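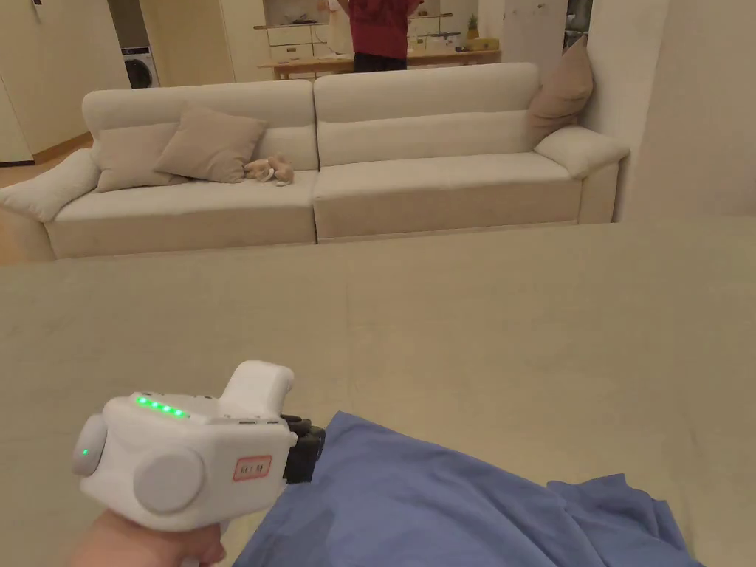 Slide 3: Why we put Brencombe on a cartridge

Okay, so this is the bit everyone asks me about in the hallway. Brencombe is a turn-based strategy game, it's been out digitally for a while, and last December we did a boxed handheld version with Jonside. 900 copies. That was the whole run!

Say the price thing early, people get twitchy if I leave it. Boxes cost us way more than I'd guessed – the manual alone ate the art budget for the next patch. (Pause here, somebody always groans.)

Then the save bug story. Map 201 crashed if you'd recruited every unit, and we'd only ever tested up to map 200. With a download you patch it and go to bed. With a cartridge you call the factory and beg. Jonside held the line for us and I still owe them dinner.

Slide 4: Picking a publisher

We talked to Inard first. Lovely folks, but they wanted a worldwide release on the same day and we had three people and no translations. Jonside were happy to start small and add Europe later.

Ask for hands: who here still buys boxed games? Wait for it. If it's more than half the room, skip the sales chart and go straight to the demo.

Demo is the Nzioka level, second save slot. Turn the music down first – it's LOUD at the title screen.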